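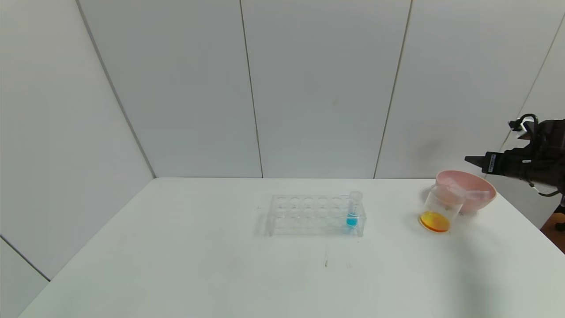

Meinrad Trummer

About Cemdale

Cemdale tests water for small private supplies: boreholes, springs, wells and the storage tanks connected to them. Most of our customers are farms, holiday lets and village halls without a mains connection. We also test for a few small breweries.

The company started as a side activity of Zirneo, a pump repair firm, and became a separate business when testing took up more hours than the pumps did. We still share a yard with them. Deliveries for either company can be left at the same door.

What we test

The standard set covers pH, hardness, conductivity, turbidity, iron, manganese, nitrate and coliform bacteria. The extended set has 17 parameters and adds lead, copper, arsenic and fluoride. Radon is sent to an outside laboratory and takes longer. We do not test swimming pools or fish tanks.

Sampling

Bottles are supplied by us and must not be rinsed before use, as some contain a preservative. Samples for bacteria should be kept cool and reach us within 24 hours of being drawn. The last intake of the week is Friday at noon - anything later is refused, because the incubation has to be read on a working day. Customers who prefer not to sample themselves can book a visit within 32 miles of the yard.

Reports

Each report gives the result, the method, the limit of detection and the legal limit where there is one. Results over a limit are passed on by telephone before the report is sent. We do not sell filters or UV units and take no commission from those who do.

Staff

James runs sample intake and the visit diary. Asano is responsible for the metals work and for calibration records. I sign the reports and answer questions about them, usually in the afternoon.

The price list is revised every March.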